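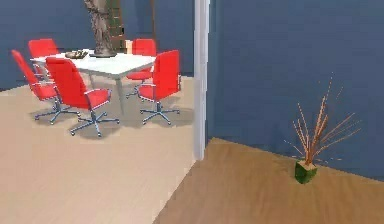
3.2 Collecting demonstrations by remote control

All demonstrations were given in simulation. The operator moved the arm with a hand-held controller, and the arm copied the motion of the hand at a fixed scale. A button on the controller opened and closed the gripper. We did not use scripted motions or a planner at any point, so every path in the set was chosen by a person.

Each of our 18 operators had 8 minutes of free practice before recording began. Most had never driven an arm before. They could see the room through the simulated cameras and were free to switch between views, but had no sense of touch. Operators told us that depth was the hard part: judging how far a finger was from a rim took longer than moving the arm there. Several got into the habit of stopping short, changing the view, and then going on. We kept these pauses in the recordings.

In the pot task, the arm reaches over a dark tabletop toward a large terracotta pot (Figure 2). The pot has a thick rim and is wide compared with the other objects in the set, so the operator has to decide early which part of it to approach. We gave no advice on this. A demonstration was kept if the operator marked it as finished and a second person, watching the replay, agreed. We stopped once we had 1,000 kept demonstrations across all tasks.

Figure 2. The arm and the terracotta pot in the simulated room. The square marker is on the wrist – the gripper fingers are spread apart.
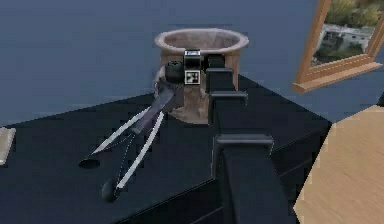 3.3 Guiding by hand

For comparison, a smaller group showed the same tasks on a real arm by holding the wrist and moving it directly. Hand-guided paths were shorter and had fewer stops, but the operator's own body often blocked the camera. We therefore used them only to compare path length and timing, and left them out of training.

Contact: Emerson Nogueira, Sudis project | © Sudis, May 2026 | Back to top

Comments (2)

Rhona Crichton: Did the free practice count toward the kept demonstrations, or was it thrown away? I couldn't find it in 3.2.

Santino Farías: We saw the same stop-and-look habit with our operators. Cutting the pauses made our trained policy worse, so I'd be interested in a run with and without them.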